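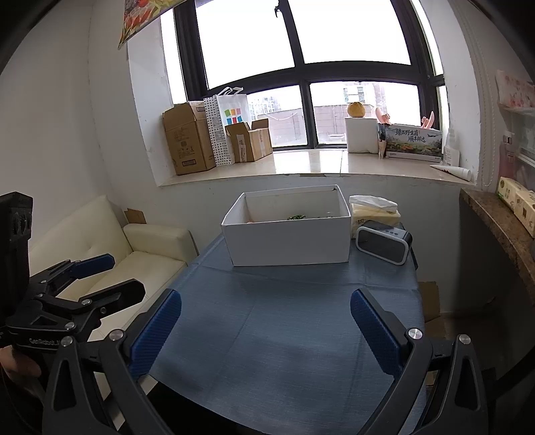 White box and tissues on the cloth-covered table, by the window.

Workshop notebook, November

Started on the Rantala at eight. She's due back on charter in spring and Hajnalka wants the galley done before the saloon, on the theory that guests forgive a shabby sofa sooner than a late dinner. I've met the guests. She's right.

Fresh water pump first. It hunts: kicks in every few minutes with all taps shut. Checked the tank fittings and the calorifier relief valve and found nothing. Katsuhiko put his ear to the aft bathroom bulkhead and announced a weep behind the shower mixer in cabin two. Took the panel off and there it was, one olive nipped up crooked by whoever fitted it. The handwriting on the pipe label is mine.

Remade the joint, pump held pressure through lunch. Will leave it on overnight with a dry paper towel underneath.

Engine hours 457 at the start of the day, 501 written in the charter log. One of these is wrong. Teresa kept the log all season and does not make mistakes, so I have gone back to look at the meter with a flashlight. Still 457. Have left her a polite note. 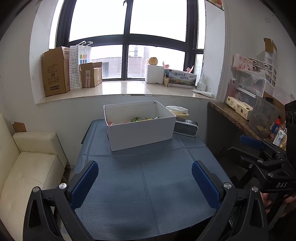
Saloon windows next. Port side aft leaks at the lower corner whenever the wind is in the west, and last season's fix was a rolled dish towel. Pulled the frame and found three generations of sealant, the oldest gone to something like fudge. Scraped it back to clean steel, primed it, and left it to cure. Floltby quote 12 days for new rubber section, which in Floltby days is Christmas.

Bow thruster: Lempi says the breaker trips only when a guest is watching. Ran it 80 seconds in short bursts with just me aboard and it behaved beautifully. Need to borrow a guest.

To do:
Chase Floltby -- phone, they don't read email
Nuala to confirm berths for the Trilirico and the Wernurar, we can't have all three boats on one shore supply again
Check paper towel
Find out whose meter Teresa was reading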